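Filed under: Lab Automation > Capital Equipment > Pre-Purchase Checklists

Deck layout and safety check, bench cell, Malidmont site
Rev 2, 2025-12-19

Walked through against the Mikora quote. Comments go under each item. OK / OPEN / NO. Anything OPEN holds the PO.

1. Footprint and floor
OK. Tile floor fine for the load per facilities. Keep the right side of the bench clear for service access, do not let anybody park a cart there.

2. Arm reach vs. stations
OPEN. One arm serves everything on the deck. Mikora says reach covers all positions, want that in writing with the gripper on. Elbow clearance on the left side of the bench not on their drawing at all.

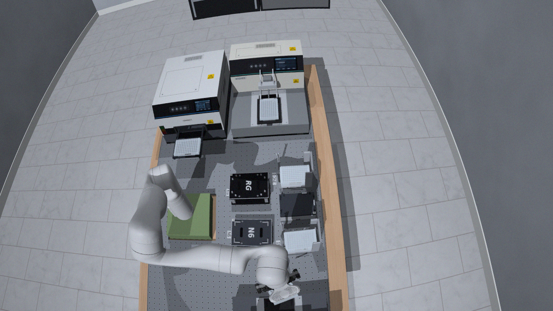 Fig. 1. Bench layout, two instruments at far end, arm at left.

3. Warning labels
OK on both instruments, yellow labels present. Nothing quoted for the deck itself. Add pinch point labels near the gripper work area, cheap, just do it.

4. Station labels
OPEN. RG and N6 marked on the blocks, letters run sideways. Operators will be reading these from the long side so ask which way they want it before we order spares. Tags on the deck are small. Budget 100 for a proper engraved set.

5. Guarding
NO. Quote has no enclosure and no light curtain. Doolan quoted 4,000 for a three sided guard with interlock door, excludes install. Recieved one other number but it was missing the interlock so not comparing it. Guard has to be on the same PO as the arm, not next years budget.

6. E-stop
OPEN. Need 2, one at each end of the bench. Quote shows one. Also ask if the e-stop drops the instruments or only the arm. Matters for a plate sitting half in on a loading tray.

7. Plate and rack seating
OPEN. Check every nest for square seating before sign off. Rack should sit flat inside the holder, no rocking, no skew you can see from above. If it's skewed at all the gripper pick gets re-taught and we log it. Get the tolerance from Plullent, their holder spec sheet gives length and width only. 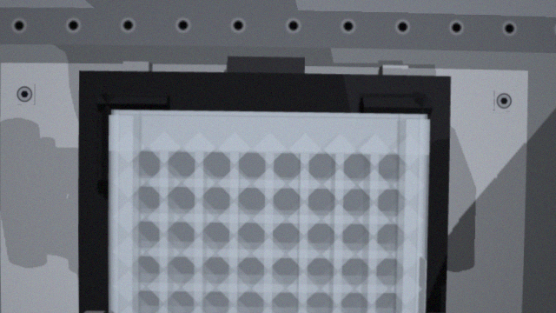 Also on seating, spare holders. Lead time was long in August and we got caught short. Order spares with the first lot, 2,020 covers holders plus mounting hardware. Do not buy the unbranded ones again, corners were off.

8. Fasteners
OPEN. Hex socket screws on the mounting plates, torque value not in the manual. Ask. Witness mark all of them at install, recheck after first month of running. One hex key set stays at the bench, put it on the consumables line.

9. Power and cable runs
OPEN. No drawing yet. Nothing to cross the walkway. Electrician quote still outstanding, leave the line open in the budget, don't guess at it.

10. Training
OK in principle. Mikora includes operator training, site trip extra. Lockout proceedure is ours to write, has to be done before the arm is powered up for anyone except the installer.

11. Service contract
OPEN. First year included. Year two on is priced per visit, want a flat rate. Ask if instruments and arm can go on one contract, otherwise two vendors will point at each other when a plate jams.

Status: not released for purchase. Items 5 and 6 first, rest can run in parallel. Resend to purchasing once Doolan confirms guard dimensions against the final bench drawing.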